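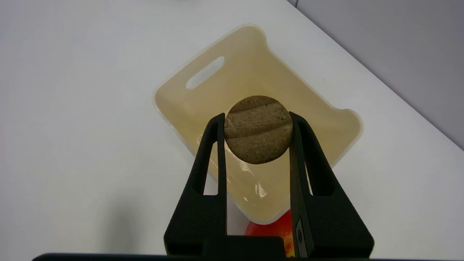 Does the sorting task in the Humlow student competition need a separate controller for the gripper?
The main controller can drive it directly if the arm and gripper share one bus.

Our club is entering for the first time, and the gripper drops its commands when the arm moves fast. Bus rate is 100 Hz, cable from the Loneck kit.

Bakhtiari44
Check termination first. One resistor at each end of the bus – none in the middle. Then log the errors for 3000 cycles with the arm moving. 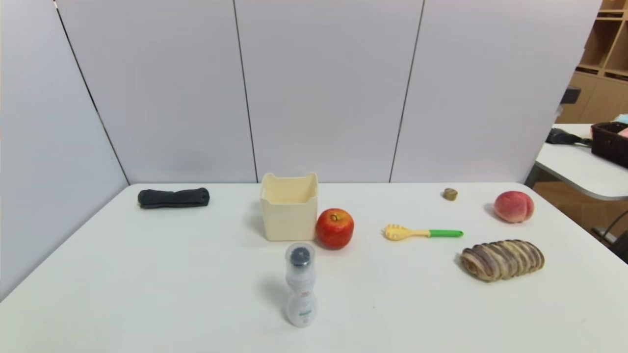
Clunley adds that the resistor in the kit is sometimes left in its bag, so measure across the bus with the power off.

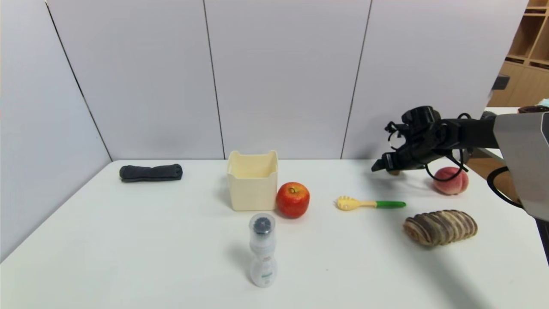
loneck_user
Cable slack matters as much as termination. Work out the length at full reach, then add a little. A black cable hanging in a loop under the wrist, close to the peach, can catch on things when the hand comes down. Tie it back along the arm and rerun your log. We had up to 44 lost packets per run before doing this.
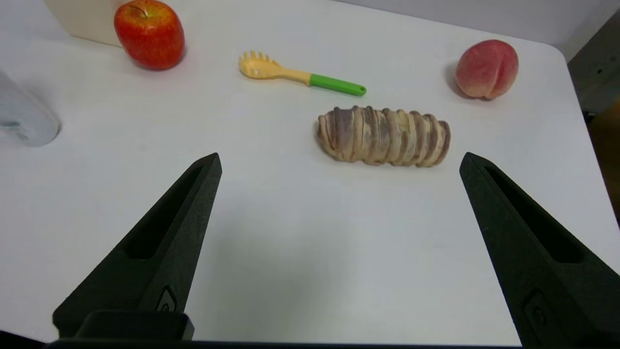 Page 2 of 2

humlow_lab
Same problem here. Lowering the acceleration limit helped, but I didn't log anything. Try that if the wiring checks out.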